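FOR IMMEDIATE RELEASE

Nornero puts hand-held grippers on the returns tables at Urnard, staff to teach the sorting themselves

URNARD, May. Nornero, the household returns and resale company, said this morning it is widening its table-sorting program at the Urnard site after a first run with two shifts. Staff pick up mixed goods with hand-held grippers, the picks are recorded, and the recordings go to train the robot arms that will take over part of the night sort.

No job cuts attached. That is in writing, see below.

What is changing on the floor. Until now a returned box at Urnard was opened, tipped and sorted by hand, every item, every shift. Kitchen things in with hardware, food packets in with cables. Sorters stood for most of a ten-hour night. Under the new setup the arms take the plain repeat picks after midnight and people keep the judgment calls: what is broken, what is food and has to go, what can be sold again. Night crew on the sort tables goes from ten-hour shifts to eight, same weekly pay.

"I have sorted returns here a long time and my wrists know it," said Catrin Griffiths, lead sorter on nights. "First week with the gripper I was slow. Felt like eating with somebody else's hands. Second week it was fine. What I like is they asked us how we pick a thing up, where you grab it, what you leave for last. Before, the engineers would of guessed."

The program has logged 1,405 recorded sessions so far. Nornero had planned on 600 by this point. Sessions are voluntary and paid at the training rate, which is above the base rate for nights. 410 of them came from people who had never worked on a technical project before, including packers, cleaners and two of the forklift drivers.

Tables are not tidied for a session. The mix is the point, the company said, as the arms will have to cope with whatever comes out of a carton.

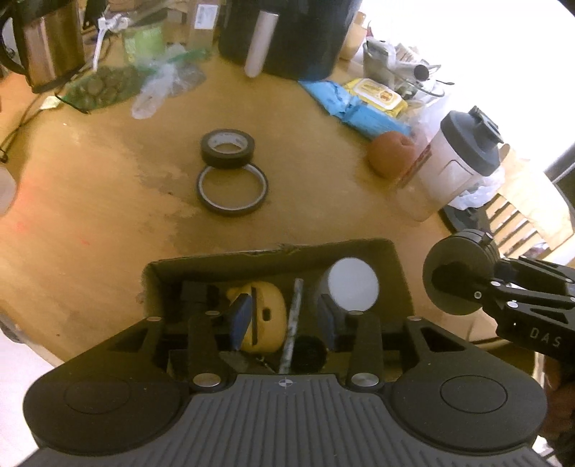 A hand-held gripper over an open box at the sorting table, with tape rolls, packets, a bottle and fruit still out. A second gripper comes in from the right.

Work on the tables will run in three stages. Stage one is what is happening now, people with grippers, recording. Stage two puts one arm beside each of the night tables with a sorter in charge of it and a stop button within reach. Stage three hands over the plain picks between midnight and 6 a.m., and only where the table crew has signed off. Any crew can send its table back a stage. They do not have to fill in a reason.

"We got that last part wrong in the draft," said Irfan Hartono, operations manager at Urnard. "It said the shift manager decides. The crews came back and said no, the people standing there decide. They were right, so we changed it."

On training and pay. Nornero will offer a table technician course to all 451 hourly staff at the site, taught on paid time by Arabzadeh, the training provider that already runs the company's forklift and safety classes. The course covers daily checks, clearing a jam, changing finger pads and reading the pick log. Anyone who passes moves up one pay grade whether or not a technician post is open. First group starts this month, sign-up sheets are in the breakroom and at the gate office.

The staff agreement, reached after talks with floor representatives, says no hourly position at Urnard will be removed on account of the arms for the length of the program. Recordings are kept to the table and the work. They cannot be used for discipline or to rate a worker's speed. Efa Ifans, who spoke for the floor reps in the talks, said the speed question took the longest.

"People were not scared of the robot so much. They were scared of the stopwatch," Ifans said. "We have the wording now and we will be checking that its kept to."

Not everything is settled. Soft bags and loose wrapping are still hard picks and will stay with people for now. The grippers get heavy late in a shift, so sessions are capped at 40 minutes with a break after. Lighter ones are on order. Noise levels with the arms running have not been measured yet, Nornero will post those at the site when it has them.

A second site, Closotberg, is due to begin stage one later in the year if its own crews vote for it.

About Nornero
Nornero receives, sorts and resells returned household goods for retailers. The Urnard site runs day and night shifts.

Media contact: Seren Skyrme, Nornero press desk
Staff questions on the program: Wyn Rees, gate office, Urnard, 7 a.m. to 4 p.m.
Site visits for press by arangement only. Closed-toe shoes please.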